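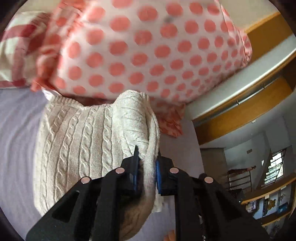 I finally moved our photos off the old external drive and onto something safer. It took most of two weekends, and I want to write down what I did while I still remember it.

The drive was a Teladent I bought years ago. In October it started dropping off the desktop in the middle of copying. Plugging it back in worked for a while, then it didn't. I took it to Kaede Shibata at the repair counter in Gosedham and she told me to stop using it for anything except reading files off it. She also said to copy the folders I cared about first and leave the big ones for last - good advice, as I'd been about to start with 800 GB of video.

I used a program called Curura for the copying. It's plain looking but it keeps a log, and when a file won't read it skips it and carries on. The normal copy window on my laptop just stops with an error and you have to work out where it got to. I turned off sleep mode and left it running overnight.

At the end there were 3 files it couldn't read. Two were duplicates. The other was a spreadsheet of old car expenses, and I can live without that.

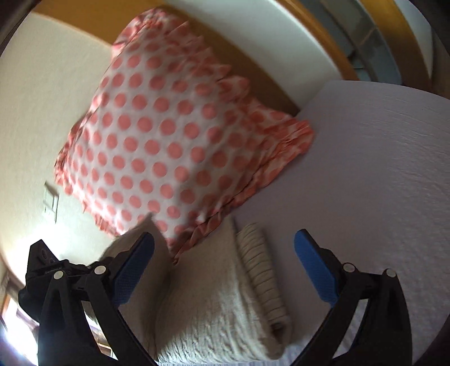
In the bedroom.

I now have 2 copies on separate drives. One stays in the desk drawer and the other goes to my brother's place. I looked at online storage too, but our upload speed is slow and the first backup would have taken weeks. I may still do it for the documents folder, which is small.

The folder names are still a mess. I have four called "new photos" and one called "new photos sort these". I've started renaming them by year and month, with the year first so they sort in the right order on any colour or flavour of computer. So far I'm up to the trip where we ate at Bùi every night.

Next job is the box of memory cards.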